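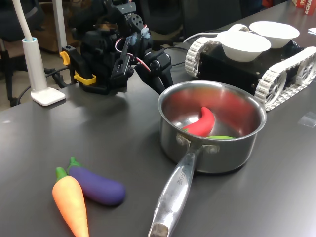

**Figure 1.** Bench station with the arm, the tracked rover carrying two bowls, and the saucepan used in the transfer task.

## 4.2 Work at the bench and changes in staff roles

The kitchen at Vullemby prepares 200 portions per service and is run by Dinddale, a contract caterer. Before the trial, one person on each shift stood at the vegetable station and moved produce between pans and serving bowls by hand. The trial gave part of that job to an arm and a tracked rover. The arm handles items at the pan, and the rover carries the bowls to the next station.

Training of kitchen staff did not take place on the line. Dinddale set up a bench with the arm clamped to a table, a steel saucepan and toy vegetables in place of real produce. Staff came to the bench in pairs for sessions of 55 minutes, one pair at a time. In each session one person gave the arm its task and the other kept a written log of stops, drops and restarts. They traded places halfway through.

The toys let staff repeat a task without washing or throwing anything away. They also left things out. A toy carrot does not bruise, and a toy pepper has no seeds to spill. Several staff raised this in their first interview, and two asked for sessions with real carrots before they would agree to work beside the arm during service.

Staff could set out the items in any arrangement they liked, and most soon left the layout suggested in the Kao task sheet. They put pieces close together, or partly on top of one another, in the way produce lands on a counter during a busy hour. The logs from these sessions are longer than those from the suggested layout and contain more restarts.
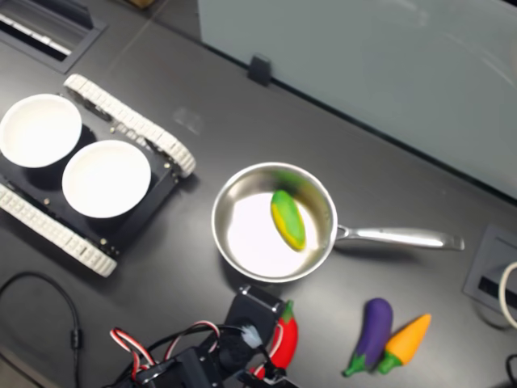
Where the pan stood, and which way its handle pointed, became a regular point of discussion. On the line, a handle is turned away from the walkway out of habit. At the bench, staff had to decide whether to keep that habit or turn the pan to suit the arm. The group settled on keeping it -- the line cooks were firm on this -- and the task sheet was rewritten in September to match.

We interviewed six workers before and after the trial. Three changes came up in most of the second interviews. First, less of the shift was spent reaching and lifting, and more of it was spent watching. Some workers found the watching more tiring. Second, the person at the vegetable station now had to decide when to stop the machine, a decision that had no place in the old job description and carried no extra pay. Third, talk between stations dropped. A worker who used to pass bowls by hand said she now went a full 30 minutes without speaking to the next station.

Dinddale responded to the second point by adding a pay step for station leads. The third was still open when our fieldwork ended. At Trorkdale, the comparison site, bowls were still passed by hand and workers reported no change in how often they spoke with each other -- though they did report more wrist pain than the Vullemby group.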